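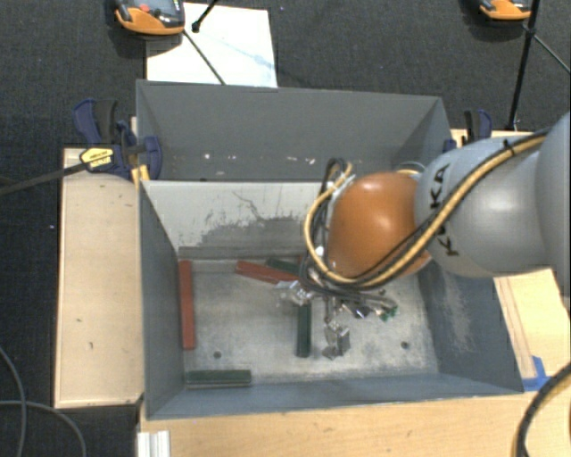
Jaber Honey & Preserves — Your Questions, Answered

We use cookies to remember your basket and to see which pages people read. Accept | Manage settings

Print this page | E-mail to a friend

We get a lot of lovely letters and messages, and many of them ask the same handful of things, so Noura Aoun and Elias Ghanem sat down one evening with a pot of tea and wrote out the answers as best they could. If yours is missing, do write to us. We read everything, even if it takes us a few days in the busy season.

Where does your honey come from?

Most of it comes from the hills behind Zirkdale, where Tarek Nimri keeps 59 hives across four small farms. The thyme honey is from the higher ground, and the orchard honey is from the apple and cherry growers lower down, who are very glad to have the bees in spring. We also buy a little buckwheat honey from a family in Kesbridge, and those jars always say Kesbridge on the label so you know what you're getting.

My honey has gone solid. Is it spoiled?

Not a bit! Nearly all raw honey turns thick and grainy sooner or later, and some kinds do it within weeks. Plenty of our customers like it better that way, because it stays put on toast. If you'd like it runny again, take the lid off, stand the jar in a bowl of warm (not boiling) water, and give it a stir every ten minutes or so until it loosens. Please don't microwave it. It heats unevenly and you lose a good deal of the flavor.

Is it really raw?

Yes. We warm it just enough to get it through a coarse strainer and into the jar, and that's all. You may find a fleck of wax or a little pollen floating at the top, which you can eat or skim off as you please.

Can I give honey to my baby?

Please don't give honey of any kind, ours or anyone else's, to a child under one year old. It can carry spores that a very young tummy can't cope with. This goes for baking and for our fig and honey spread as well.

What sizes do you sell?

The standard jar is 338 grams and the big kitchen jar is 800 grams. We know 338 is a funny number. Elias found a hexagonal jar he was terribly fond of, and that's what fits in it. The preserves come in the small jar only.

How long do the preserves keep?

Unopened, the apricot, quince and sour cherry will keep for a year in a cool cupboard. Once you open them, put them in the fridge and try to finish them within six weeks. We use less sugar than our grandmothers did, and the price of that is a shorter life. The fig and honey spread should be eaten within a month of opening — in Noura's house it has never lasted past the second breakfast.

Are your preserves organic?

The apricots and quinces are grown on certified land, and those jars carry the mark. The sour cherries come from a neighbor who doesn't spray but has never done the paperwork, so we can't call them organic and we don't.

When does the new season's honey arrive?

The orchard honey is usually ready by early summer, and the thyme follows in September if the weather has been kind. Last year's thyme was a short harvest and we ran out well before the holidays, so if it's your favorite, ask Nisreen Yammine to put your name on the list. There's no charge and you aren't promising to buy anything.

What should I do if a jar arrives broken?

Oh dear, we're sorry! Take a quick photo, throw the whole thing away (even the part that looks fine, as glass splinters are very hard to see in honey) and send us your order number. We'll mail a new jar or refund you, whichever you prefer.

Can I visit?

You can. The shop is open mornings until 1 p.m., and Tamer Qudah will happily let you taste anything that's open on the counter. Tastings for groups need booking ahead, and we can seat up to 12. Please leave dogs at home when you come to see the hives.

Do you take back empty jars?

We do, at the shop only. Rinse them, keep the lids separate, and we'll take something off your next jar as a thank-you.

Sign up for our newsletter: recipes, harvest news and first word on the thyme honey. Unsubscribe whenever you like.

Contact us | © Jaber Honey & Preserves, Zirkdale. All rights reserved. | Back to top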